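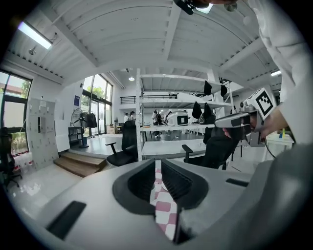 The meter at Plestau had been reading low since February. The inspector drove out on Tuesday with a sealed reference unit, a flask of soup and the work order, which allowed her four hours on site.

The pumping station drew its power from a single Eltex transformer behind the weir. She logged the supply voltage, shut the bypass and fitted the reference unit in line with the station's own meter. Both were to run for 59 minutes. The procedure did not say why it was not an hour.

At minute 7 the readings agreed to the third decimal. At minute 10 they still agreed. She ate the soup standing up, with her back to the wind.

The keeper came down from the house and asked whether the fault was in the meter.

"The meter is within tolerance," she said.

"Then the river is low."

"The gauge says the river is normal."

He looked at the river. It went over the weir the way it had in his father's time, brown at the edge and clear in the middle. He said the people in Barajas had been paying for less water than they used to, and that no one down there had complained of thirst.

She checked the outflow log again. The drop began on the second night of the month, between the two and three o'clock entries, and had held steady ever since. The valve positions were unchanged. There had been no work on the line. On the Sondden side, where the pipe came out of the hill, the flow matched the old figures exactly.

She wrote this down. The form had a box for cause, with room for one line, and a box for action taken. In the second she wrote that the reference unit had been removed and the seal replaced.

"What goes in the other one?" the keeper asked.

She capped the pen and closed the folder. It was twenty minutes to the road, uphill, and the light was going.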